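Parallel grippers on the two-arm setup: Rovton vs. Heywood controller

27 October 2018 | Filed under: Arms & Grippers, Simulation | 2 min read

Print this post | E-mail this post

The Nernbridge kitchen scene finally loads without dropping contacts, so I went back to the comparison I put off in March. Same arms, same parallel grippers, 2 controllers. The Rovton is plain position control with a torque limit. The Heywood adds a force loop on the fingers and wants its own gain file for each gripper.

I ran 300 grasps per controller. Start pose was fixed, with both grippers up and open over the table. Targets were the bowl, the cup and the green fruit. Object positions were shuffled a little between runs, using one list of seeds for both controllers.

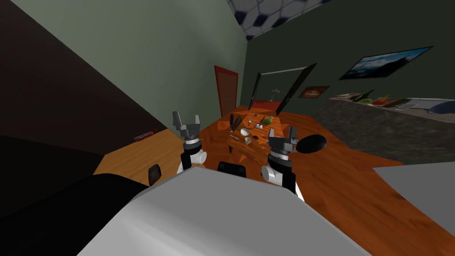 Head view in the Nernbridge kitchen, both grippers open, bowl and fruit between them.

The fruit was easy for both. Squared fingers on a round object give you very little contact area, but the default friction is generous and I left it alone. The bowl separated them. Rovton closes to the commanded width and keeps pushing, and the solver answers by walking the rim out of the fingers. Heywood stops at the force setpoint and mostly holds. It lost the bowl 6 times, all with the left arm approaching from the side.

I suspect the left wrist offset in my model file. Terence Pickering found a sign error there last spring in his Trondero port, and I may still have the old version. I haven't diffed the two yet.

The price of the force loop is time. Heywood needs a smaller physics step or the fingers chatter on contact, and a batch that ran over lunch now runs overnight. Raising the damping quiets the chatter but makes the close too slow for the cup.

Next is a rerun with the corrected wrist offset and lower friction on the fruit. Gain files will go up with that post.

Tags: parallel gripper, force control, bimanual, contact solver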